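História da Técnica Aeronáutica
Notas de aula, unidade 4: a hélice aprende a mudar de marcha
Prof. Tullio Bassi — Instituto Cladura

Na unidade anterior ficamos nos motores e nos compressores. Agora vamos para a frente do avião, para a peça que transforma toda aquela potência em tração. Confesso que é a minha unidade favorita do curso! A hélice costuma aparecer nos livros como um detalhe da ficha técnica (bipá, tripá, metal, madeira) e, no entanto, boa parte do salto de desempenho dos anos 1930 passa por ela.

4.1 O problema do passo fixo

Uma pá de hélice é uma asa que gira. Como toda asa, trabalha bem numa faixa estreita de ângulos de ataque. A complicação é que o ar que chega à pá vem de duas velocidades somadas: a de rotação, que depende do motor, e a de avanço, que depende do avião. Com o avião parado na cabeceira, só existe a primeira. Em voo rápido, a segunda cresce e o vento relativo muda de direção.

Vamos pôr valores. Tomem uma hélice com 2 m de diâmetro, ligada diretamente a um motor a 3000 rotações por minuto. Comparem a subida logo após a decolagem, a 55 m/s, com o voo nivelado, a 113 m/s. A rotação é a mesma nos dois casos, mas o ângulo com que o ar encontra a pá, medido em relação ao plano de rotação e tomado a três quartos do raio, praticamente dobra. Façam a conta em casa, é uma tangente só e o resultado impressiona.

Com passo fixo, o projetista tinha de escolher. Passo fino: o motor gira livre, a corrida de decolagem é curta, e em velocidade a rotação dispara antes de o avião render o que poderia. Passo grosso: cruzeiro excelente e uma decolagem interminável, com a pá em ângulo alto demais e parte dela já em estol. Os hidroaviões de corrida do final dos anos 1920 viviam no segundo extremo. Para eles isso era aceitável, porque tinham quilômetros de água pela frente.
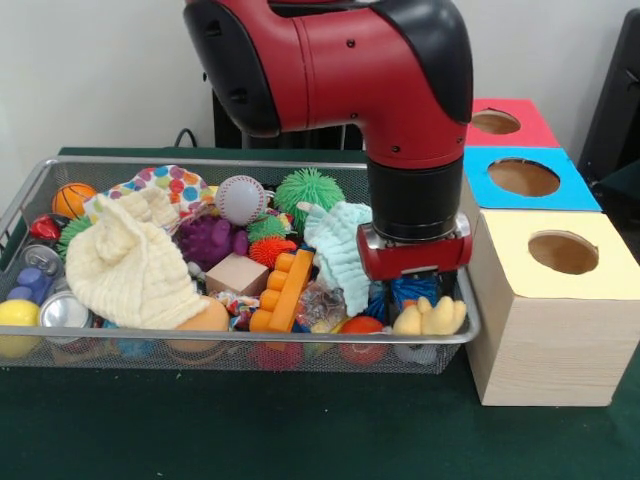
4.2 Ajuste no solo

A primeira saída foi modesta e muito inteligente. Em vez de talhar a hélice numa peça única de madeira laminada, fazem-se pás metálicas separadas, presas num cubo por braçadeiras. O mecânico afrouxa, gira cada pá até a marca desejada, confere com o transferidor e aperta de novo. O piloto continua com passo fixo durante o voo, mas a mesma hélice pode servir a um avião postal numa pista curta e, noutra semana, a uma travessia longa.

Atenção para um ponto que cai no esquecimento: as pás têm de ficar todas no mesmo ângulo. Uma diferença pequena entre elas produz vibração, e vibração num cubo carregado pela força centrífuga é assunto sério. A força que tenta arrancar a pá do cubo é da ordem de toneladas até em aviões modestos. O cubo é a parte difícil do problema, e foi nele que muitos inventores tropeçaram.

4.3 Passo variável em voo

A ideia de mudar o passo em voo é antiga, há patentes e ensaios anteriores ao fim da Primeira Guerra. Faltava um mecanismo leve que aguentasse as cargas. Os primeiros tipos eram mecânicos, com alavancas e engrenagens acionadas pelo piloto. Depois vieram os hidráulicos, que aproveitavam a pressão do óleo do motor, e os elétricos, com um pequeno motor no cubo e um redutor.

O tipo hidráulico de duas posições é o que se espalhou primeiro nos aviões de transporte, no início dos anos 1930. O óleo empurra um cilindro na frente do cubo e leva as pás ao passo fino; quando o piloto corta a pressão, contrapesos as devolvem ao passo grosso. Fino para decolar e subir, grosso para o cruzeiro. Simples, robusto, e o ganho foi enorme: mais carga na mesma pista, melhor subida, melhor comportamento com um motor parado.

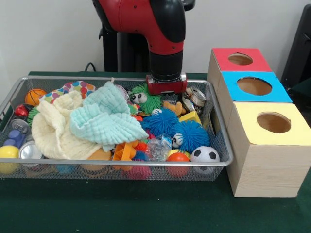

O passo seguinte foi o regulador de velocidade constante, e aqui a coisa fica realmente bonita. O piloto deixa de escolher um ângulo e passa a escolher uma rotação. Um par de massas giratórias, empurradas para fora pela rotação e seguradas por uma mola, comanda uma válvula de óleo. Se o motor acelera além do pedido, as massas se abrem, a válvula se move e o passo engrossa; se cai, acontece o contrário. Para fixar a diferença, olhem as três caixas de madeira clara da foto, em degraus, uma de tampo vermelho ao fundo, a azul no meio e a amarela na frente: um sistema de posições fixas é assim, vai-se de um patamar ao outro e entre eles não há onde parar. O regulador troca a escada por uma rampa. Em mergulho, em subida ou em curva apertada, a rotação fica onde o piloto mandou, dentro dos limites dos batentes, e ele pode cuidar do resto.

4.4 Embandeiramento

Se o mecanismo já gira a pá, por que não girá-la até o fim? Com a pá alinhada ao vento, um motor parado deixa de arrastar a hélice como um moinho. Num bimotor com um motor em pane, isso pode separar um voo nivelado de uma descida inevitável. O embandeiramento pede curso maior no cubo e uma fonte de pressão que funcione mesmo sem o motor, normalmente uma bomba auxiliar elétrica.

4.5 A ponta da pá

Voltem ao exemplo de 4.1 e calculem a velocidade da ponta, por enquanto só a de rotação. Ela passa de 300 m/s, desconfortavelmente perto da velocidade do som! Daí o interesse pelas caixas de redução: o motor gira depressa, a hélice gira mais devagar e pode ter diâmetro maior. Redução e passo variável são soluções para problemas diferentes, e nas provas vejo muita gente misturar as duas — cuidado com isso.

Leituras e material

Capítulo 6 da apostila de Nives Carbone, com os cortes do cubo hidráulico (as figuras são ótimas, vale imprimir em tamanho grande). Quem quiser ver um regulador desmontado pode procurar o acervo Jalali, no corredor das oficinas. Em fevereiro retomamos com a unidade 5, refrigeração e radiadores. Tragam calculadora e as contas de 4.1 e 4.5 feitas.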